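Capítulo 7
Tecidos para a mesa: fibras, ligamentos e estampagem

Objetivos do capítulo
Ao terminar este capítulo, o aluno deverá ser capaz de distinguir as fibras mais usadas em têxteis para a mesa, reconhecer os ligamentos básicos, explicar como o desenho é aplicado ao tecido e interpretar uma ficha técnica simples.

7.1 O que se pede a um têxtil de mesa

Toalhas, guardanapos, caminhos e individuais formam um grupo à parte dentro dos têxteis-lar. Passam por muitas lavagens, recebem gordura, vinho e molhos, e ficam muitas vezes expostos à luz da janela. Um cortinado pode durar anos sem ir à máquina. Um individual de uso diário vai à máquina todas as semanas.

O comprador costuma escolher pela cor e pelo motivo. O técnico começa por outro lado: composição, massa por metro quadrado, estabilidade dimensional e solidez dos tintos. Quando estes quatro dados não constam da ficha, devem ser pedidos ao fornecedor antes de se aprovar a amostra.
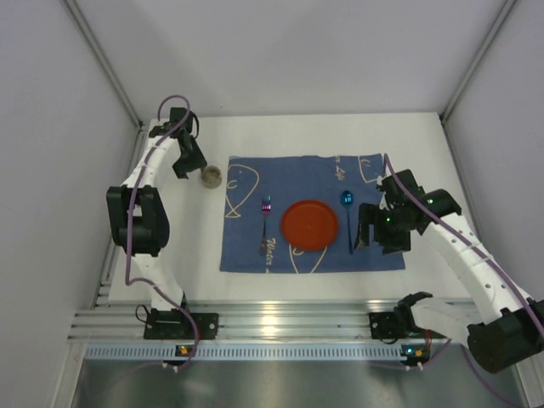 As fibras dominantes são o algodão, o linho e o poliéster, puros ou em mistura. O algodão absorve bem, tinge com facilidade e tem um preço moderado, mas encolhe se não for tratado. O linho é mais resistente em molhado e tem um brilho próprio, embora amarrote muito. O poliéster seca depressa e mantém a forma; absorve pouco e retém as manchas de gordura.

Nas misturas, a percentagem de cada fibra aparece na etiqueta por ordem decrescente. Uma mistura de algodão com poliéster reduz o tempo de passagem a ferro e o encolhimento, com alguma perda no toque.

7.2 Ligamentos

Chama-se ligamento à forma como os fios da teia e da trama se cruzam. O tafetá é o mais simples: cada fio de trama passa alternadamente por cima e por baixo de cada fio de teia. Dá um tecido firme, igual nas duas faces e fácil de estampar. A sarja forma diagonais visíveis e cai melhor. O cetim apresenta uma superfície lisa e brilhante, mas puxa fios com facilidade. O adamascado, tradicional nas toalhas de cerimónia, combina efeitos de cetim pela teia e pela trama para formar o desenho sem recurso à cor.

7.3 Da cor ao motivo

O motivo pode ser tecido, bordado ou estampado. Na estampagem por quadros, cada cor exige um quadro próprio, pelo que um desenho de traço numa só cor sobre fundo tinto fica económico mesmo em séries curtas. A estampagem digital dispensa os quadros e compensa quando há muitas cores.

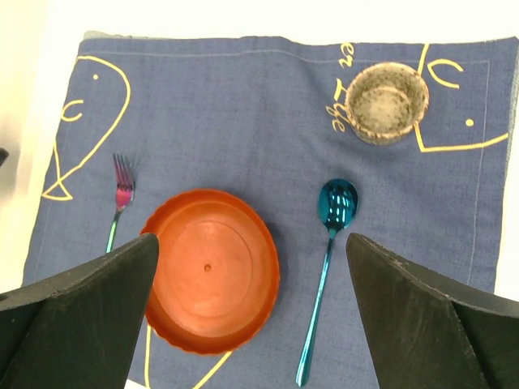 Os pigmentos fixam-se à superfície com um ligante e servem para quase todas as fibras. Os corantes reativos ligam-se quimicamente à celulose e deixam o toque mais macio, mas obrigam a vaporizar e a lavar a peça depois de estampada.

Caso de estudo
A tecelagem Lornberg recebeu uma encomenda de 1516 individuais de algodão para a cadeia de lojas Brilura. No ensaio de lavagem, as amostras encolheram 7% no sentido da teia. Releia a secção 7.1 e indique que dado faltava na ficha técnica inicial.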